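Small Things in Deep Bins: Sorting and Storage Tips for the Workshop

Posted 10 December 2022

A deep bin is the easiest place to drop things at the end of a job and the worst place to find them again. These tips cover open metal bins, the kind without a lid, used for odds and ends near a bench. Most of them work for plastic bins as well.

Start with one bin

Pick the bin you reach into most. Take everything out and lay it on an old towel or a sheet of cardboard. Put back only what you used in the last two months. Screws, washers and other small hardware should go in jars or a divided tray. They slide under everything else and scratch the floor of the bin.

Keep glasses out of the bottom

Reading glasses and safety glasses end up in bins all the time. They come off when you lean over to look at something, and the next item goes in on top of them. Bent arms and scratched lenses are the usual result. Put a hook or a small shelf at eye level by the bench and leave the glasses there. If they have to go in a bin, use a hard case and set it in last.

Frames in a bright color are easier to spot than gray or black ones. A pair in orange or brown shows up well against bare metal, even with something lying partly over it.

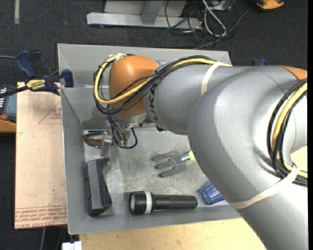

Dark items on a gray floor

Black and dark gray things are hard to see in a gray bin, especially along the walls where the shadow falls. A strip of light tape on one side of each dark item helps. White paper laid flat on the bottom also works and can be changed when it gets dirty. Cut it a little short so the corners do not curl up.

Flat, thin pieces tend to stand up against the far wall or slip into the corners. Clip them together, or keep them in an envelope taped to the outside.

Cleaning a scuffed bin

Scuffs on the floor of a metal bin are mostly harmless. Wipe it out with warm water and a drop of dish soap, then dry it right away with a rag. For dull gray rub marks, use a paste of baking soda and water and a soft cloth. Skip steel wool, which leaves fine scratches that hold dirt. If you feel a burr on the rim, take it off with a fine file, then run a rag along the edge to pick up the filings.

Sloping sides

Bins with sloping walls give you less floor than the top opening suggests. Measure across the bottom before you buy trays or dividers. We bought a Dorberg tray that matched the rim and it stuck halfway down. The Telldale ones are narrower and sit flat.

Labels

Write the label on the outside, on the side you see when you walk up. Paint marker lasts longer than tape on metal. Check the label each October, or whenever the contents change, and rub off the old one with a little alcohol.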